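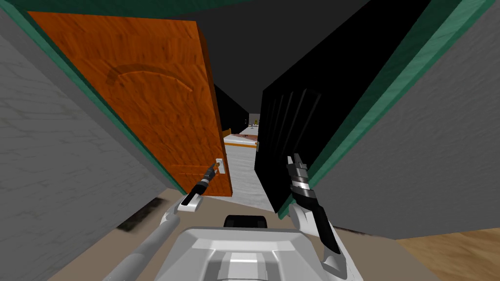
Prydderch wrote:
Lever, every time. I swapped all the inside doors in my mom's place from knobs to levers last August and I'd do it again tomorrow. Her hands are bad and a round knob was turning into a fight every morning. Carys, if you're already painting the doors, do the handles while they're off. You'll hate yourself if you have to take them down twice.

Sunder_77 wrote:
Going to be the grump in this thread. I can't stand levers. They grab my sleeves, they grab my belt loops, and I had one rip the pocket clean off a good coat while I was carrying laundry. Also my dog figured ours out in two days. She just hops up and leans on it and there she is in the pantry, eating flour. Knobs went back on that weekend.

Carys Price wrote:
Ha, no dog, but I do have a cat with opinions! Thanks both. To answer the question from the first page, it's an older house and the knobs are the kind that wobble and then come off in your hand if you pull wrong (got shut in the bathroom that way, had to yell for my sister). There are nine doors if I count closets, and I was hoping to keep it under 37 dollars a door but I'm starting to think that's dreaming for anything that doesn't feel like a toy.

Liro wrote:
37 is fine for a plain passage set. Where it gets you is the bathroom and bedroom ones with the privacy lock, those always run more. Closets don't need a latch that turns at all, just put a dummy handle and a ball catch on them and save your money.

One thing before you buy anything. Measure the backset. That's from the edge of the door to the center of the big hole. Most are 2 3/8 or 2 3/4 and a lot of sets adjust to either one, but older houses can have something weird, and then you're chiseling.

Carys Price wrote:
Just went and measured. Upstairs is all 2 3/8. The downstairs ones don't have a big hole, they have a skinny one and a long slot cut into the edge of the door??

Liro wrote:
Those are mortise locks. Don't drill them out! Please. Take one apart, clean it, put a little dry graphite in it and it'll probably outlive all of us. The wobble is usually just the set screw on the knob shank.

Kivavex wrote:
Disagree with Liro a bit. I cleaned mine, greased them, bought new springs, the whole thing, and half of them still stuck every time it got humid. Ended up filling the slots with wood and boring new holes. Ugly job, took me most of a week, but the doors close now. Sometimes old is just old.

Liro wrote:
Sticking when it's humid is the door swelling, not the lock. Did you plane the edge?

Kivavex wrote:
...I did not plane the edge.

Prydderch wrote:
lol

Sunder_77 wrote:
Since we're on it, if you do go with levers, make sure you know which are left hand and which are right. Some flip and some don't. I bought a box of 17 off a contractor who was clearing out his garage and every one of them was right hand. Still have most of them if anybody wants some.

Carys Price wrote:
OK so the plan is levers upstairs, and I'll try cleaning the old ones downstairs before I do anything I can't undo. Took the first one off tonight and Liro was right about the set screw, it was barely hanging on. There's also a ton of paint in there, like somebody painted right over the plate three or four times. Any tricks for getting it off the brass without scratching?

Prydderch wrote:
Old slow cooker, water, a spoon of baking soda, leave it on low overnight. The paint comes off like a skin. Don't use the pot for food after - old paint can have lead in it, so wear gloves too.

Sunder_77 wrote:
Seconding the slow cooker. See, I can be agreeable.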